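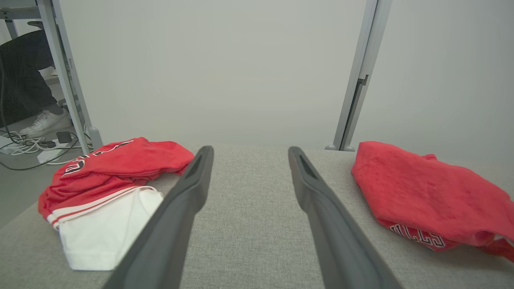 Red kit, black lettering with a white outline

Junior basketball kit - should the club own it or do parents buy?

Posted by Humaira Sandhu in Clubs and Groups

Hi all, quick one hopefully. I help run a junior basketball side in Conthorpe, under 12s mostly. Up to now we've worn whatever, bibs over t-shirts. League now wants proper numbered kit by March and we've got to decide who pays and who keeps it.

Got one quote from Kakakhel Teamwear for 338 pounds, tops and shorts, numbers included, names extra. We have 600 in the account but hall hire comes out of that too and the hall goes up after Christmas.

Option one, club buys the lot, hands it out before games, somebody takes it home and washes it. Option two, each family buys their own and keeps it. Some parents will be fine with that, a couple really won't, and I don't want to be the one having that chat in the car park.

Also sizes. They grow. Last year's bibs were dresses on half of them and now they're crop tops.

What do other clubs do? And if the club owns it how on earth do you get it back at the end of the season? Thanks, sorry for the ramble, typing this in the hall while they warm up.
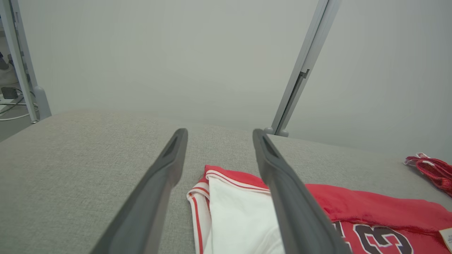 Noreen Rind
Community helper, Clubs and Groups

Club owns it. Done both, would never go back.

We let parents buy for two seasons at Ikier Juniors. First season fine. Second season, three new kids, the supplier had changed the shade and dropped the style, so we had two different reds on court and a ref who was not amused. Plus two kids both wanted number 7 because both their mums had ordered it. You can't tell a ten year old his own shirt is the wrong number, well you can but it's horrible.

What we do now.

Club buys one set, plain, no names. Names are the thing that kills you, a shirt with SAM on the back is no use to anyone but Sam. Numbers only.

Order bigger than you think. Our set is mostly 11-12 and 13-14 with a few small ones. Shorts with a drawstring, not just elastic, then a small child can wear a medium and nothing falls down. Ask about the drawstring beofre you order, some cheaper ranges don't have one.

Each family pays a kit deposit at the start of the season, kept seperate from subs. They get it back when the kit comes back. Anybody who'd struggle, we quietly don't ask. Only me and the coach know who and that's how it stays.

Washing - we tried the one-bag-one-parent thing. It was always the same two parents. Now the kids keep their own set for the season and wash it at home. Write the rules on one side of paper. Wash at 30, no tumble dryer, no fabric softener, inside out so the numbers don't crack. First wash of anything red on its own, please, I've seen a lot of pink socks.

Getting it back: last game of the season, they change before they leave. Spare t-shirt in the bag, kit in the crate, ticked off a list at the door. If you say "drop it round when you get a minute" you'll be chasing until August. I once picked up a top from someone's gran in Genmont.

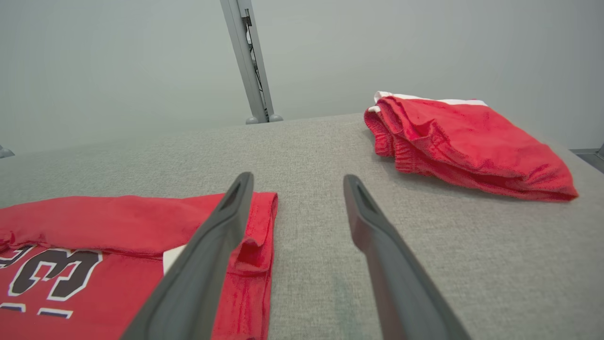 And get a second quote. We went to three places and the same order varied by a silly amount. Ask each one what a single replacement top costs in a year's time, that's where they get you. One place wanted a minimum order of 4 for top-ups, so we'd have been paying for three we didn't need every time a shirt went missing.

On the hall money, I'd want the hall paid for up to Easter before any kit gets ordered. Kids can play in bibs. They can't play without a hall.

Zubaida Afridi
Member

we do parents buy, works ok for us but we're only small and everyone knows each other. second hand box at training for stuff they've grown out of, a few quid each or nothing. ours came to 259 for the whole first order, that was no numbers tho, we had those pressed on at the market after. they peeled. wouldnt do that again

also ask round for a sponsor, our chip shop paid for half and all they wanted was the name on the warm up tops

Shazia Niazi
Member

Agree with Noreen on deposits. Only thing I'd add is check your league's rules before ordering, ours has a list of which numbers you can use and a club near us had to send half a set back. Some also want a light and a dark set for home and away, which would double your quote. Reversible tops get round it, bit sweaty but the kids don't care.

Humaira Sandhu
Original poster

Thank you all, brilliant. Hadn't even thought about home and away, have emailed the league. Going club owned with a deposit I think, no names. Nives Marras who coaches our older group knows someone at the garage so will try them for sponsorship. Will report back if I rememeber.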